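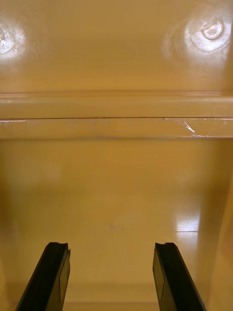
Wrist camera view with the fingers open. Note the glare on the right!

Trarkero FAQ

I get a lot of the same emails about Trarkero, so I've put my answers in one place. If yours isn't covered, write to me and I'll add it when I get a minute (June was busy, sorry if you're still waiting).

What is Trarkero?

It's a training method for two-arm sorting robots that have several cameras to look through. We have a fixed camera for the whole table and a small one at the wrist. During training, Trarkero blanks out one view at random moments, so the policy has to get by on whatever is left. That's the core of it. The rest is bookkeeping about when to blank and for how long.

Why bother? Don't more cameras always help?

I thought so too! Our first policies leaned on the wrist view for everything, and the wrist view is lovely right up until the gripper gets close to shiny plastic. Then half of what it sees can be reflection. The policy would slow down, wobble a bit and sometimes close on thin air. With the blanking turned on, it learned to lean on the table camera for those moments and go back to the wrist for the fine work.

What does the setup look like?

Two arms, a steel tray in the middle of a white table, and yellow bins on both sides. The parts start in the tray on a sheet of white paper, and the job is to pick each one up and put it in the right bin. I like paper as a background. It's cheap, you can swap it in seconds, and wires show up well on it.

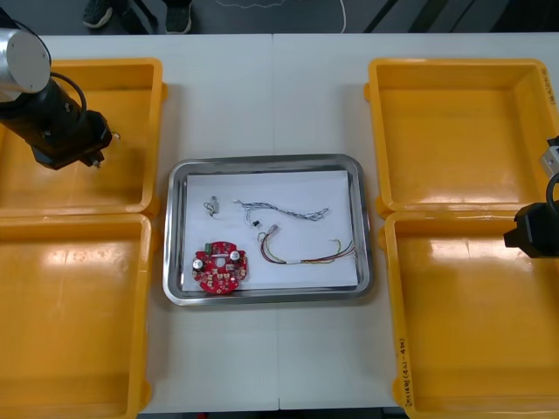 Fixed camera: round red board, small connector, braided bundle and multicolored harness in the tray, bins empty.

Which parts do you sort?

Electronic bits and pieces, 6 kinds in the full study. Boards are the friendly ones. Harnesses are the ones that keep me up at night, because you can grab one perfectly well and still have a loose end drag across everything else on the way out. Very small connectors are hard for a different reason: from the table camera they're only a few pixels, so if the wrist view is the one being blanked, the policy is pretty much guessing.

How much data did you use?

We trained on 167 demonstrations, all done by people steering the arms by hand. I kept 26 more out of training and used them to choose the blanking schedule. If you're planning something similar, please hold some back from day one. I didn't in the pilot, and I had to throw those numbers away.

How do you keep the arms from bumping into each other?

Mostly by being boring about it. Each arm has its own side for dropping parts off, and only one goes into the tray at a time. The other waits over its bins until the tray is free.

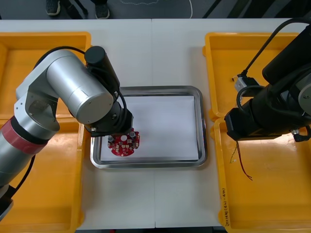

We tried letting both arms go in together, and yes, it was faster on paper. In practice the policy spent so much effort dodging that I couldn't tell whether a bad grasp came from the cameras or from the traffic. Taking turns made the comparison clean, and I'd do it the same way again.

So does it work?

Better than I expected, with some caveats. We ran 183 test trials, split between Trarkero and a plain version trained on the same data with every view always on. Trarkero missed fewer grasps, and the biggest difference was near glossy surfaces. On harnesses the two were so close that I wouldn't claim a win. On the tiniest connectors the plain version did slightly better, and that's in the report too.

Does the wrist camera see anything the table camera can't?

Oh, plenty. It gets right down to the edges of things, and it picks up what's sitting inside a bin from an angle the fixed camera doesn't have. The price is that you lose most of the tray. 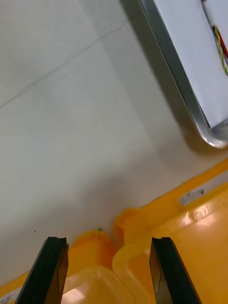

Another wrist view: orange containers between the fingers, with only a corner of the tray and a bit of the cable bundle up top.

A view like that one tells you a lot about the bin and very little about the job in the tray. Feed it in alone and the policy has to remember where the parts were. We don't give it any memory yet (it's next on my list).

Will it work with my robot?

Probably, if you have at least two cameras that are synced. The group in Hustberg runs it with different arms, and they only had to change the action scaling. With one camera there's nothing to switch between, so skip it.

Where are the code and data?

The training code is on the Perneck lab page. The demonstrations are stored in Eskola format, and there's a converter in the same folder. Read the notes file before you run it, please! The camera order is different in the early recordings, and mixing them up gives you a policy that trains fine and then reaches for the wrong side of the table.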